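Vider sans en mettre à côté
Notes pour l'intervention d'Osardale, salle Mac an tSaoi, 14 h

Attendre que les gens soient assis, il y en a toujours qui cherchent la machine à café. Remercier Vovent pour l'accueil, et dire un mot du trajet si l'ambiance s'y prête, sans s'étendre comme l'autre fois.

Commencer par une question, mains levées : qui, ce matin, a ramassé quelque chose par terre à côté de sa poubelle ? Laisser rire, puis raconter mon histoire de marc de café (la version courte !). L'idée est que tout le monde se sente concerné avant que je parle de gestes, parce que vider un récipient, on croit tous savoir le faire depuis l'enfance et on ne se regarde jamais le faire.

Passer à la projection et laisser quelques secondes de silence.
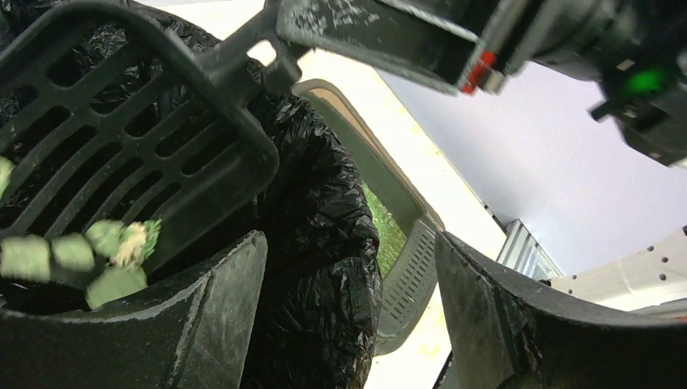
41

Parler d'abord du panier. Il est noir, ajouré, avec une poignée, et il est penché ; les cubes de mousse vert pâle s'échappent par le bord du bas, en petit tas. J'aime beaucoup commencer par là, car on voit bien que les choses ne tombent pas une par une, elles partent ensemble, comme des écoliers à la sonnerie. Insister : c'est le bord qui décide de l'endroit où ça tombe. On regarde le bord, et on laisse le fond du panier se débrouiller.

Ensuite, le petit morceau chiffonné, blanc cassé et vert vif, accroché à l'un des cubes. Chez moi ce serait une feuille de salade, et je peux raconter ici l'essoreuse de ma grand-mère, qu'il fallait taper trois fois contre l'évier. Les objets à claire-voie sont merveilleux pour égoutter et redoutables à vider. Conseil à donner lentement : pencher, attendre, tapoter, puis regarder dedans avant de reposer. Beaucoup de gens reposent d'abord, et retrouvent le petit reste au fond le lendemain.

Le sac maintenant. Noir, brillant, tout plissé, rabattu par-dessus le bord. Demander à la salle combien de centimètres ils laissent dépasser (les réponses sont souvent passionnées, prévoir du temps). Dans le cahier Clusitz, j'ai noté 548 vidages sur un printemps, dans ma cuisine et dans celles de quelques amis patients, et plus de 30 fois c'est le sac qui a glissé dans la poubelle. Un bon revers, bien large, et on n'y pense plus. Les plis ne me dérangent pas, je le dis à ceux qui lissent leur sac pendant cinq minutes : gardez vos cinq minutes pour un thé.

Si quelqu'un parle des élastiques, répondre gentiment que oui, cela marche, et qu'on les perd.

Diapositive suivante, et en profiter pour boire un peu d'eau.

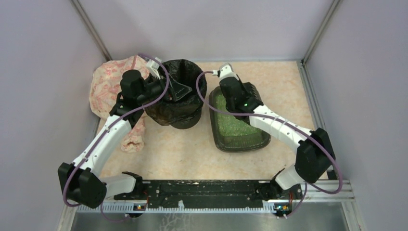 J'en viens à la place qu'on se donne autour de la poubelle, et là je voudrais prendre mon temps, quitte à sauter la partie sur les couvercles. On la met dans un coin, contre un mur, souvent derrière une porte, et puis on s'étonne de devoir se tordre le bras pour y renverser une assiette. Proposer l'essai des 2 mains : tenir le panier d'une main, garder l'autre libre pour le sac, et voir si l'on peut faire les deux sans bouger les pieds. Si ça coince, avancer la poubelle le temps de vider.

Faire venir une personne du premier rang pour essayer avec mon panier et les bouchons de liège. Penser à sortir les bouchons du sac bleu avant de commencer. Applaudir même si tout tombe à côté, puis ramasser ensemble et ouvrir les questions.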